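Sorting loose fruit into a tray

Quick one, done between other jobs. You need a shallow tray with sides, a table with a cloth on it (stops things rolling quite so much) and whatever fruit came home this week.

1. Cloth first. Pull it flat, no ridges. Fruit finds a ridge and sits in it.

2. Tip everything out to one side of the table. Leave the other side for the tray. Tissues within reach — you will want them if anything has split.

3. Check each piece. Press near the stalk with your thumb. Soft or leaking, eat it today or bin it. Dont put it in the tray "for now".

4. Big ones in first. Oranges, spaced out, one near each end. Gaps are fine at this stage.

5. Plums next, into the gaps. Pick up from the sides, not the top, they bruise easily and you wont see it till tomorrow.

6. Tomatoes stay out. I keep mine on a plate on their own. Alby Katene puts his in with everything else and says it makes no difference. Try it if you like.

7. Little yellow fruit last — apricots, loquats, that sort of thing. On top or in the corners, never underneath an orange.

Single layer only. If you run out of room get a second tray, dont stack. Mine is old and marked and does the job, a sheet of kitchen paper in the bottom if that bothers you.

Go through it again after 2 days and take out anything thats turned. Wipe the tray before you refil it. 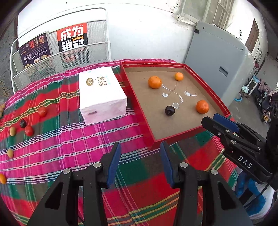 Oranges and a plum in the tray, tomatoes still out on the cloth.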